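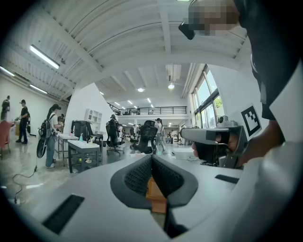
Handheld grippers in use on the work floor, Skimau hall.

Gripper Maintenance Technician (full time, on site)

Brumell is looking for a technician for the handheld gripper cell at our Skimau hall. The cell is one machine in our books, but in practice it is a base station on a table, its cables, and the handheld grippers which belong to it. The person we hire will keep all of this in working condition. You will report to Leszek Malinowski, who is responsible for the hall equipment.

The position is open because Nikola Sowa moves to the Fovar line in August. She will stay in the same building, and she will train you for the first six weeks.

What the work is

Every morning you check the grippers before they go out to the operators. You look at the mesh padding on the jaws, you close and open the jaws with the trigger, and you feel if one side comes later than the other. The padding is a wearing part. When the texture becomes smooth or a corner lifts, the pad is changed the same day. A pad change takes 30 minutes when you have practice, including the cleaning of the old glue, which must be complete.

The square markers on the side of the grippers are also your task. A marker with a scratch or a bent corner gives bad tracking, and it is difficult to find this error later in the data. You will print new markers, mount them with the jig and write the marker number in the log together with the gripper number. Please understand that we are strict about the log. If it is not written, we consider that it was not done.

Once per week you service the base: tighten the clamps, inspect the cables for pinching near the table edge, clean the contacts. After each service you run the calibration routine and compare it with the last one. If the difference is larger than the limit on the sheet, you stop the cell and call Kacper Wilczyńska from the software side. It is fully allowed to stop the cell. Operators will wait.

Small repairs you will do yourself at the bench: springs, triggers, connectors, cracked shells. Repairs inside the drive unit go to our supplier Massawe, and you prepare the shipment and the description of the fault in English.

What we ask

- Vocational training in mechatronics, electronics or similar, or two years of work in repair of small machines
- You can solder fine connectors and read a simple wiring diagram
- Patient and clean handwork
- English good enough to write a fault report. It does not need to be perfect, mine is also not
- You can work in an open hall with other people talking and walking close to you

Experience with robots is welcome but it is not a condition. Programming is not needed. Who wants to learn it can sit with Kacper on Friday afternoons.

What we offer

A permanent contract after the trial period of 2 months, day shift only, paid tools and work shoes. Pay depends on your experience and we tell you the range already in the first phone call. There is a bus stop in front of the gate and parking behind the hall.

How to apply

Send a CV and a short letter to Zofia Dudek in the personnel office, with reference 1814 in the subject line. In the letter, please describe one thing you repaired, what was wrong with it and how you found the fault. Half a page is enough. A photograph of yourself is not necessary.

Invited candidates will come for half a day. You will change one jaw pad and search for one cable fault together with Nikola, and after this you can ask us any questions. We pay the travel costs, please keep the tickets.

Technical questions about the position can be sent to me directly.

Ksawery Brzozowska
Equipment group, Brumell

Published 2022-12-03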